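Home Stories Archive Submit Contact

The Left Hand

The fault came up at 4 in the afternoon, and by then Muammer Oral had stopped trusting the log.

The log said the left gripper had closed on command 461 and opened on command 462. The bruise on his thumb said it had stayed shut. He had pulled free by kicking the plug out of the wall.

He wrote to Dellmont, who had sold him the pair. Dellmont said to check the pads. He checked the pads. Then he put the job back on the table and ran it by hand, slowly, with the power off at the motors. 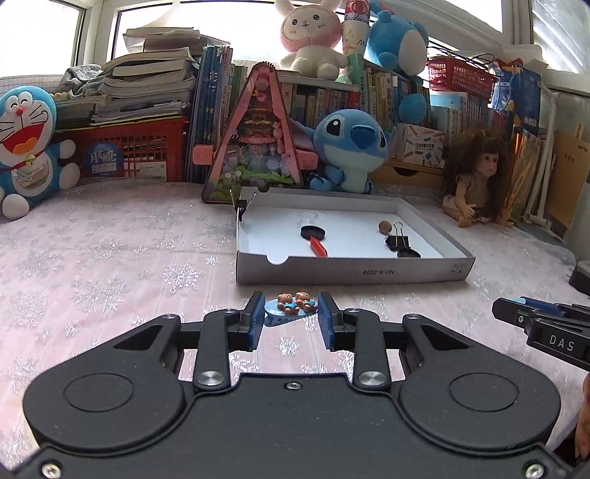

The hair clip, between open fingers.

The fingers opened and shut as they should. He tried it again with his sleeve rolled up and the plug within reach. Stitch watched from behind the tray. His daughter had said the toys had to stay or she wanted her table back.

Dellmont rang in the evening. A woman read him a number, 66, and asked whether his matched.

"Mine says 1,611."

"That's the force limit," she said. "Who set it?"

He had not set it. He went through the file line by line and found the old value further down, switched off, with a note in initials he didn't know.

"Don't put your hand in it," she said.

"I'm not going to."

He changed the number, saved it and read it back to her twice. Then he went for something that could be broken.

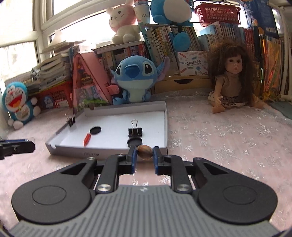 The small brown nut, held.

It had not cracked. He left the line open and listened to her typing.

"And the other one?" she said. "Have you looked at the other one?"

He reached for the plug.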